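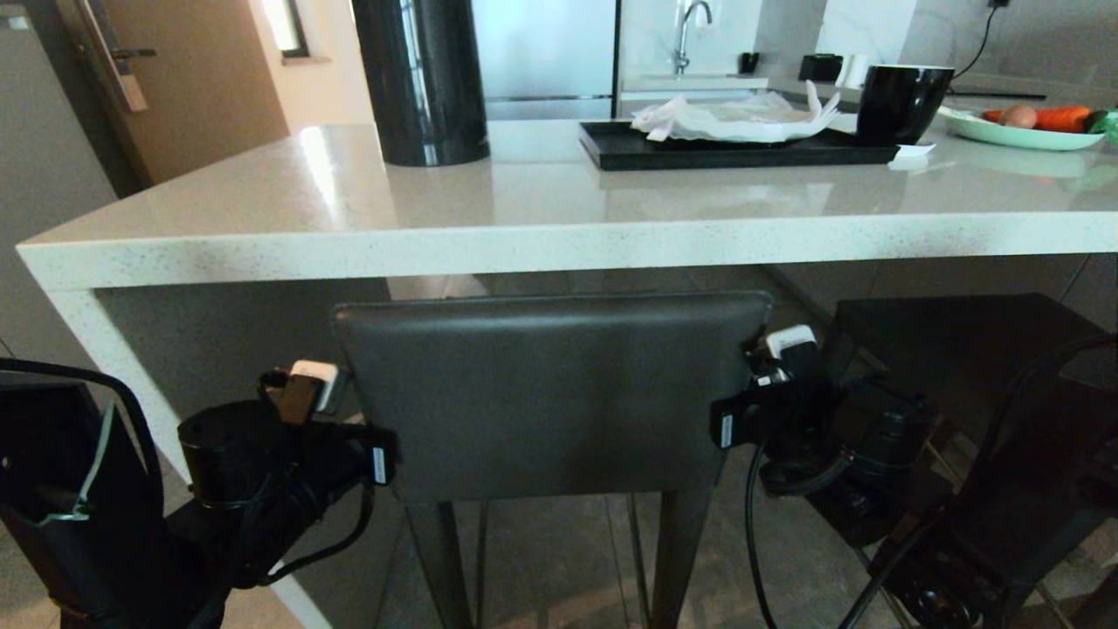 March, 9:40

Counter and seating, Privine kitchen. Continuing from the entry on the sink side. Siham has the drawings, Uldis has the moisture meter, I have everything else.

Worktop first. White quartz, fine gray and dark speckle, squared front edge, waterfall panel down the left side to the floor. The speckle is forgiving of crumbs and very unforgiving of inspection: a chip the size of a grain of rice disappears at standing height. Checked the front edge with a fingernail and a flashlight laid flat on the surface, left to right, then back. One catch near the waterfall corner, top arris, no depth to speak of. Marked with low-tack tape. Hajar wants to see it before anyone puts resin near it, because the last batch of filler from Flinley dried too yellow on the Ouali job and had to be cut back out.

Miter at the waterfall: tight at the top, tight at mid height, hairline at the bottom. The hairline takes a sheet of paper but not a business card. I read this as the floor and not the stone. The gray tile runs out slightly toward the left end and the panel was shimmed to suit. Left alone for now. Lahcen to confirm what the shims are made of. If they are softwood they come out.

Overhang and stools

The complaint on the ticket was "stools hit the counter." Took this to mean the seat hitting the underside. Wrong. It is the back. When someone gets up and turns the stool around to get past, it ends up with the back toward the counter, and the top of the upholstered panel meets the front edge on the way in. Reproduced this several times without trying very hard.

Stools are dark gray padded backs, rounded rectangle, thin metal legs. The padding takes most of the knock. The seam along the top of the panel doesn't, and on the worst one the thread has started to fuzz along the corner radius. No damage to the quartz from this that I can find. Squared edge is the harder of the two parties and will go on winning.

Options as discussed with Siham:

a) Ease the front edge to a small radius. Looks different from the drawing, needs the whole run done including the return into the waterfall, dust in a working kitchen. Against.

b) Lower stools. Works on paper. Seat height then wrong for eating.

c) Swap the foot glides. Current ones are hard plastic and slide on the tile with almost no push, so the stool arrives at the counter faster than the person intended. Felt would drag more. Cheap, reversible.

d) Leave it and repair the seams.

Going with c and d together. Felt glides in the 16 mm size, from the drawer under the band saw. There were 26 left in the bag when I last wrote it down, so no need to order. Check the leg tube diameter again before pressing any of them on — the legs taper at the foot and my first reading was taken too high.

11:15

Glides fitted on 2 stools as a trial. Push test, by hand, same person each time (Ruwan): treated stools stop where he lets go, untreated ones carry on. Not a measurement. Good enough to decide on.

Noise is also better. The old glides chattered over the grout lines, and this was apparently the second complaint, which never made it onto the ticket.

Worth watching: felt picks up grit. If sand gets in from the yard door the glides will turn into sanding pads and the tile glaze will show it. Asked for a look at the undersides next month. Lahcen suggests the Endamthorpe type, with a screw-on cap so the felt can be changed without levering at the tube. Agreed in principle, no budget line.

Surface, things standing on it

Cleared the middle of the run for the straightedge and put things back after. Notes for whoever does the next check:

Do not slide crockery along the quartz to make room. Most of the gray marks we got called about last time were glaze and metal transfer, sitting on top of the stone, and came off with a mild cream cleaner. Lift, place, wipe under.

Egg and carrot can stain nothing here in normal use. Turmeric can. Wipe it the same day.

Sealer: none applied, none needed on this material. Somebody wrote "reseal yearly" on the inside of the cabinet door under the sink. Crossed out and initialed.

Straightedge along the front run: no rock, no light under it except a sliver toward the sink end of the island. Within what Siham will accept. I would have liked it flatter.

14:30

Hajar looked at the catch by the waterfall corner. Her view is to dress it with a fine diamond pad and skip the filler. Done, 2 minutes of work, tape removed. Can't feel it now with a nail. Can still find it with the flashlight if you know where it was.

Uldis: moisture at the base of the waterfall panel normal, same as the open floor. So the hairline isn't letting mop water through, or hasn't yet.

Open

Shim material, Lahcen.
Seam repair on the worst stool. Thread color to match, the dark gray we have is too blue.
Remaining stools to get felt once the leg diameter is confirmed.
Check glides for grit.
Move the note about cream cleaner to somewhere people will read it. Inside the cabinet door has not worked.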